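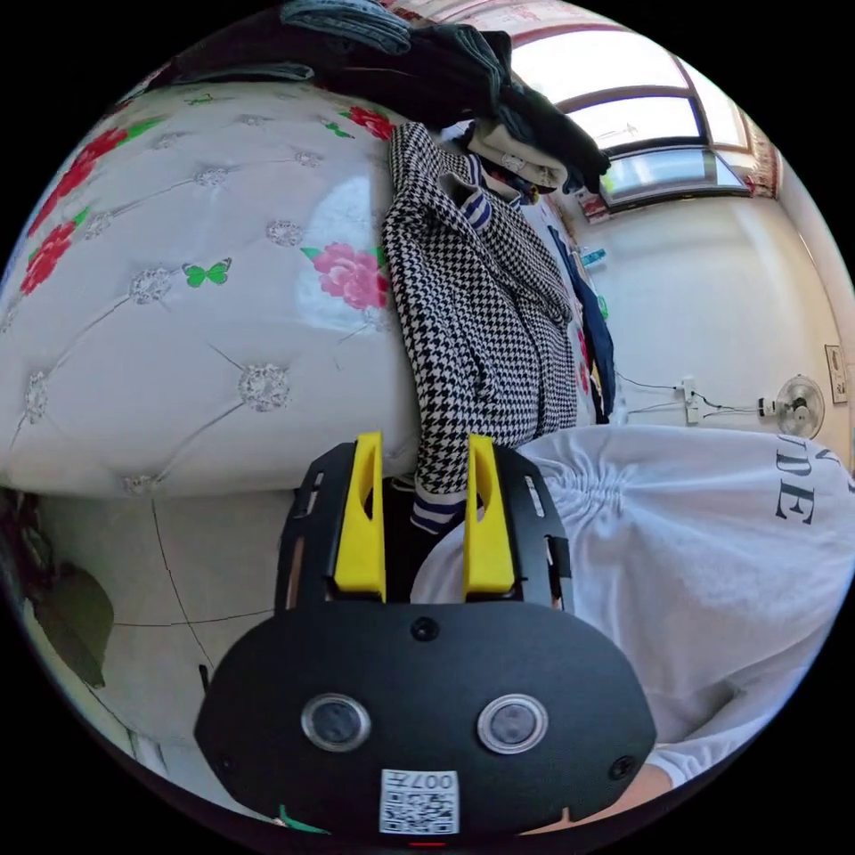 El archivo diocesano de Fodham abre al público una vez al año, en Adviento, y la visita de este 9 de diciembre de 2023 empezó a las 10 en el patio de la antigua casa de canónigos. Conviene ir abrigado. El depósito se mantiene frío todo el año y en la sala de lectura la calefacción se nota poco; una chaqueta de pata de gallo en blanco y negro, con cuello y puño de rayas, va bien para el patio, pero abajo hace falta un jersey debajo. Los abrigos largos y las mochilas se quedan en las taquillas de la entrada.

Nos recibió Oratile Botha, archivera de la diócesis, que llevó el grupo de la mañana. Explicó primero qué se guarda en la casa: los libros sacramentales de las parroquias suprimidas, los expedientes matrimoniales, la correspondencia de los obispos con Roma y los papeles del cabildo. Las parroquias que siguen abiertas conservan sus propios libros, aunque varias los han entregado en depósito por problemas de humedad. La correspondencia de los obispos más recientes no se puede consultar todavía. Preguntó por ella un señor que escribe sobre la aplicación del Concilio en la comarca de Pulport, y la respuesta fue que el plazo de cierre lo fija el reglamento y que la archivera no puede acortarlo.

## La sala Nnaji

La sala de lectura lleva el nombre del padre Nnaji, párroco de la catedral y primer director del archivo. Tiene una mesa larga, atriles de espuma y un armario con los catálogos. Antes de él los papeles estaban repartidos entre la sacristía, la curia y un desván del seminario menor. Él redactó a mano el primer inventario, y sus fichas se siguen usando para los fondos que no han pasado a la base de datos. Botha sacó una caja y dejó que la pasáramos. La letra es pequeña y clara, y en bastantes fichas hay comentarios que un catalogador de hoy no pondría: «sermón muy largo», «carta injusta con el deán».

En la mesa habían preparado una selección de documentos:

- Un misal impreso en 1486, con anotaciones de varias manos en el calendario.
- El libro de bautismos más antiguo de San Andrés de Pulport.
- Una carta pastoral sobre el ayuno, con las correcciones del obispo al borrador de su secretario.
- Dos planos del coro de la catedral anteriores a la reforma.

El misal es la pieza que atrae a más gente. Procede de la abadía de Irkholm y llegó a la diócesis cuando se marcharon los últimos monjes. Le falta el comienzo del canon, que alguien cortó con cuchilla, y la encuadernación es muy posterior. A mí me interesó más el calendario. Junto a algunas fiestas hay notas sobre el tiempo, la muerte de un hermano o la venta de una yegua, y en una página se ve el nombre de un santo local tachado y vuelto a escribir debajo. La archivera cree que se trata de un cambio de fecha de la fiesta, pero dijo que no está documentado.

La carta pastoral dio pie a la conversación más larga de la mañana. El secretario había escrito un texto severo, casi todo advertencias, y el obispo fue tachando párrafos hasta dejarlo en la mitad. En el margen de uno anotó: «Esto ya lo saben». El borrador y la versión impresa estaban expuestos juntos, de modo que se podía seguir el trabajo línea por línea. Una catequista de Irkholm preguntó si había una edición de estas cartas. No la hay. Se habló de publicarlas con una editorial católica, y el proyecto quedó parado en la fase de transcripción.

## El depósito y el taller

Al depósito se baja en grupos de cinco, sin bolígrafos ni bebidas. Son estanterías móviles, con los libros sacramentales ordenados por parroquia y los pergaminos en planeras. Vimos un tramo de los expedientes matrimoniales, atados todavía con la cinta original, y una estantería vacía reservada para los libros de dos parroquias que se unirán el próximo año. La visita a esta parte es corta – no llegó a un cuarto de hora – y no se abre ninguna caja.

En el taller de restauración estaban trabajando en un antifonario de gran formato. Tiene las esquinas comidas por los ratones y una quemadura de vela que atraviesa cuatro hojas. El restaurador explicó que no va a reponer el texto perdido. Rellena el pergamino, estabiliza la tinta y deja la laguna a la vista. Alguien comentó que para cantar no serviría, y él contestó que para cantar ya no se pide nunca. Al lado tenía una prensa, varios pesos forrados y las muestras de piel para el lomo.

## Datos prácticos

La entrada es gratuita, con inscripción previa en la curia. Hay 100 plazas repartidas entre mañana y tarde, y las de la mañana se agotan antes. El autobús de Pulport para en la plaza de la catedral; en coche es mejor dejarlo junto al seminario y subir andando. Hay escalera hasta el depósito y no hay ascensor, aunque la sala Nnaji y el taller están a pie de calle.

Se permite hacer fotografías sin flash en la sala de lectura. En el depósito no.

Para consultar partidas de bautismo o matrimonio no hace falta esperar a la jornada de puertas abiertas. Se piden por escrito, indicando parroquia, nombre y fecha aproximada, y el archivo contesta por correo. Yo dejé hecha una solicitud sobre los libros de San Andrés, y me dijeron que la respuesta no saldrá hasta después de Epifanía.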